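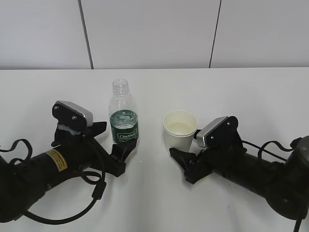 September 16, 2018

Pouring, water bottle to paper cup. Notes so I don't repeat all this in January when someone asks why the bench liner budget is what it is.

Background for anyone reading over my shoulder: Costigan want a serving guide for their tasting counters. Bottle in, cup out, no puddle. They sent us a one-page request and a carton of their own cups, which arrived flat at one end. I am using ours until the replacements come. Heloísa says the request is "basically a question about wrists." She may be right but I can't bill for wrists.

Setup. White table, the one against the panel wall. Wiped down with the Perkska cleaner and then wiped again with plain water, as the Perkska leaves a film that makes every drip run off like it's late for something. First six pours this morning were on the film and I have struck them. If you find numbers for them on the back of the Fildale delivery slip, ignore those too.

Bottle is the ordinary clear kind with the green Cestbon label. Cap off and put away in the tray before starting. I lost one cap under the heater already and am not going back for it. Cup is plain white paper, rolled rim. Bottle on the left, cup on the right, short gap between them.

Procedure as it stands:

Weigh the cup empty. Weigh the bottle. Pour. Weigh the cup. Weigh the bottle again. The difference between what left the bottle and what reached the cup is what the table got. I drew this as a diagram for Tiburcio and he said it looked like a custody arrangement.

Target fill is a little below the rim. Costigan's sheet says "comfortably full," which I have read more times than my lease. We tried three versions of comfortable yesterday and settled on the one you can carry to the window without looking at it.

Results, such as they are.

Full bottle: bad. The first slug comes out in one piece, then the bottle takes a breath, then you get the second slug, and the second slug is the one that goes over. Slow tilt helps some. Holding the neck close over the cup helps more. Resting the neck on the rim helps most of all until the cup goes over, and that happened twice. Second time it took the notebook with it, hence the wavy pages before this one.

Half bottle: fine. Boring. I have very little to say about the half bottle and wish they were all like that.

Nearly empty: worse than I expected. You have to tip so far to get the last of it moving that the stream leaves at a silly angle and lands on the far side of the cup, sometimes the far side of the far side. Also the last bit sits in the shoulder and won't come until you have already given up and started bringing the bottle back. I'd put the cutoff at "leave it." A small amount left in the bottom is not worth a wet counter. Costigan may feel differently as it is their water.

Total for the day is 29 good pours, not counting the film ones or the notebook one. Longest run without a drop on the table is still Heloísa's and she has asked me to write that down. It is written down.

Paper cup notes. They are light. That's the whole problem with them and the whole reason people buy them. An empty one moves if you breathe at it. With some water in the bottom it behaves. Putting a splash in first, from low down, then lifting the bottle a little for the rest, gave the steadiest pours of the afternoon. I'd like this to be the main recommendation, if it survives somebody other than me doing it.

They also soften. A cup that has been standing with water in it since before lunch should not be picked up by the rim. Ask Tiburcio. New cup every five pours from now on, and the old ones go in the bin, not in the stack. Somebody restacked a used one and I weighed it as dry. Pour 17 has a question mark for that reason.

The rolled rim does seem to catch a slow dribble and steer it inward, or at least the drips that hit it today mostly ended up inside. I wouldn't put that in the report yet. Could be I was just aiming better after coffee.

Scale: drifting again. Reads fine with the 100 g check weight, then wanders off if you leave it alone. Re-zeroed before each pour. Butilwood say they can look at it if we ship it to them, but then we have no scale, so we are going to keep the bad one and complain.

To do:

Order cups. The box we have was 710 to start with and the level is going down faster than the pours explain. The coffee station is a suspect.

Try the bottle with the label peeled off. It slides a bit under a damp hand and I want to know whether that's the label or the hand.

Get a second person who hasn't watched any of this to pour cold, no instructions, ten each of full and half. Tiburcio has offered his brother.

Move the cup closer and repeat the full-bottle set. I suspect half the mess is the trip across the gap.

Write back to Costigan re "comfortably." Politely.

Room 122 is booked for the write-up. Bring the dry notebook.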